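**Naston Neighborhood Newsletter**
20/08/2024

## Block supper: what to bring and where things stand

The permit for the block supper came through, and Wunido Street will be closed to cars between the bakery and the Benítez hardware store from early afternoon until dark. Please move your car before noon. The side lot behind the hardware store is open to us again this year at no charge, and the owners ask only that you leave the loading door clear.

We had 180 people sign up last year and ran short of almost everything except potato salad. Sign-ups are at 39 households so far. A household can be one person or nine, so please write the number of people next to your name. The sheet is at the library desk, and you can also leave your name at the bakery.

Supper is still a potluck. Bring one dish that feeds your own household plus two more people. If your dish has nuts, shellfish or dairy in it, write that on a card and tape it to the lid. Cards and tape will be on the first table. Hot food goes on the tables closest to the bakery, where the extension cords reach. Cold food goes on the shady side of the street. Last April, at the spring cleanup lunch, several slow cookers were plugged into one cord and the breaker tripped, so this time it is one cooker per outlet. Josphat Tanui will have a list of who is plugged in where. Talk to him before you plug anything in.

## Plates, cups and forks

We are buying paper plates again. A few people asked about borrowing china from the church hall, and we looked into it, but the hall kitchen is being repainted and the cupboards are sealed until the work is done. Paper is cheaper than it was last year. The plain ones without a coating can go in the compost bins if the food is scraped off first. Coated plates go in the trash.

Cups are a different matter. Please bring your own, with your name on the bottom. There will be two water coolers and one of iced tea. Forks and spoons will be metal, from the bins we keep in the library basement. They get counted in and out, and we lost 20 forks last time, so check your picnic basket when you get home. Anyone who still has some from last year can drop them in the box by the library door.

White plates with a blue-and-white patterned rim dress up a table well enough without a cloth. 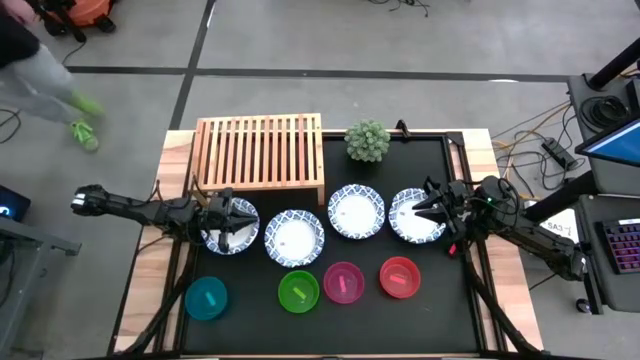
## Tables and chairs

Skimero Rentals is dropping off the long tables in the morning. We need people to help unfold them and carry them to the chalk marks. Wear closed shoes. The legs on the older tables pinch, so keep your fingers away from the hinge.

There are no rented chairs this year. The price went up and most people brought their own anyway. If you can spare an extra folding chair, bring it for a neighbor and put a strip of tape on the back with your house number.

## Music and kids

The school band will play two short sets, the first before supper and the second after. Sidewalk chalk and a sack race will be set up at the hardware store end. Bikes and scooters should stay outside the barriers once food is out. Dogs are welcome on a leash but need to stay away from the serving tables.

## Cleanup

Supper ends at dusk. Tables have to be folded and stacked against the bakery wall before the street reopens. Trash bags go in the side lot for pickup the next morning. Leftovers without an owner will be given away at the first table, so bring a container if you want some.

If it rains, we move to the library meeting room and skip the band. A note will be on the library door by ten in the morning.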